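Project Report: Learning a Group Dance from Written Notes
Performing Arts, second year
March 19, 2025

1. Introduction

Our group wanted to know if dancers can learn a short dance only from written notes, without a teacher and without video. The dance is called "Irari". It was made two years ago at the Nandia studio for a small group, and it takes 925 seconds when all repeats are danced.

2. Material

The Jusau dance archive gave us permission to copy the notes. They have 346 lines, written by hand, and every line describes one phrase. Some words were not clear to us. For example, "fall to the side" can mean a real fall to the floor or only a change of weight. We made a small dictionary for such words and used it in all rehearsals.

3. Method

We divided into 2 groups. The first group read the notes aloud while the others moved. The second group studied them alone and came to the studio already prepared. Both groups used the same music, and we did not watch each other before the last rehearsal.

4. Results

The steps were mostly the same in both groups, but the timing was very different. The second group danced faster and forgot the pauses. In the part called "Chain", where the dancers hold wrists and pass under the arms of the next person, both groups had difficulties.

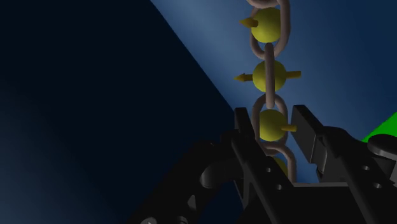 The notes say who begins this part, but they do not say who must let go first. Each group found its own answer, and we kept both in our version.

5. Next steps

In May we will show the dance in the Lüthi hall, which has 400 seats. Before that we want to add simple floor drawings to the notes and ask first-year students to try the "Chain" part again with them.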